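Subject: Re: [molding-floor] Regrind ratio on thin-wall lids

On a message posted in March, the Sakerbridge plant wrote:

> We run polypropylene lids on a Danarine press, 420 tons, and want to
> go from 10 percent regrind to 20. Short shots start showing up at 15.
> Has anyone got past this without raising melt temperature? We are
> already seeing some yellowing on the white parts.

We had the same trouble at Julham two years ago, on a similar press. Melt temperature was the first thing we tried and it made the color worse, so I would leave it where it is.

What helped was the granulator. Our screen was worn and we were feeding a lot of fines along with the regrind. We fitted a new screen, sharpened the knives and put a small dust separator ahead of the blender. Short shots went from 58 a shift to a handful.

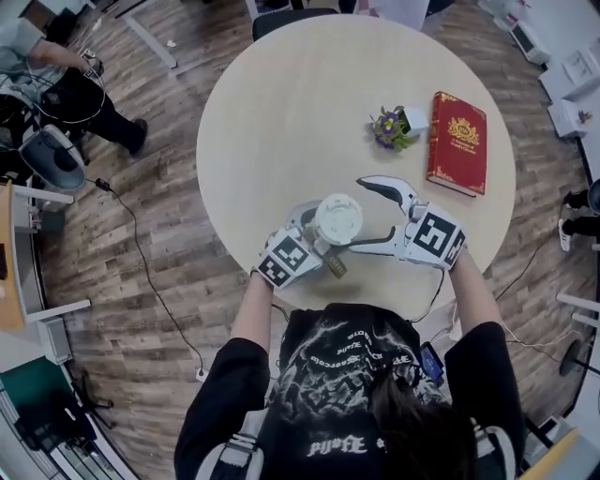
The other thing to check is the vents. Ours were partly plugged after 51 hours of running, and we had been cleaning them every 100. We now clean them at every material change - it takes ten minutes with the mold in the press.

We hold at 18 percent on natural and 12 on white. I never got white higher than that without a color shift the customer would notice.

Retamal sells a screen kit that fits most of the older granulators. Ask for the knife gap chart with it, ours came without one.

What melt flow is your virgin resin?

Process tech, Julham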